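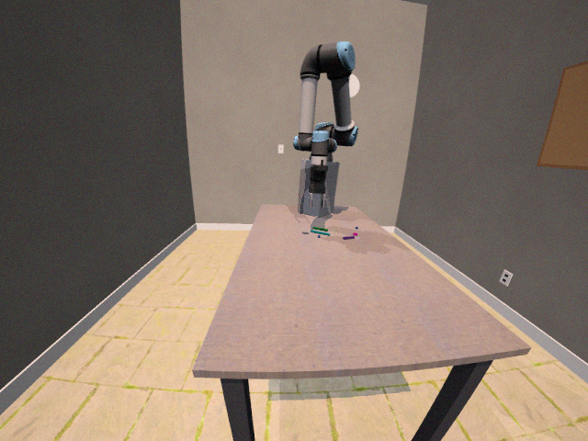
Simulated bench with the arm raised, gripper open above the coloured pieces.

Home Workshop Kitchen Tips Search

Tips for planning pick-up moves in a simulated workshop

Get the planner working on the screen before you let it near your real bench. These are the habits we've settled on at Clomthorpe.

Put the table in the planner's collision list first. Do the pedestal next, then the walls. A narrow room catches the elbow more often than the gripper, so check the whole arm on every path.

Start with small pieces lying flat and leave bare tabletop between a few of them. Short bars are harder to grasp than long ones. Line the fingers up across the narrow side of a bar and come straight down.

Use several colours, but don't let the detector rely on colour alone. Blue and teal get mixed up under soft shadow. Nkrumah Owusu changes the lighting and the table texture every 88 runs and keeps the same layout, which shows up a weak detector quickly.

Save the random seed with each run. Our Holloway folder has 564 saved layouts and the ones without a seed are no use for tracking down a fault.

Name your poses in plain words – "home", "above", "grasp", "lift". Keep them in one file.

Slow the last part of the descent. We plan the approach and the final drop as separate moves, and if the drop fails the arm goes back to "above" and tries again.

Clear out old logs in December.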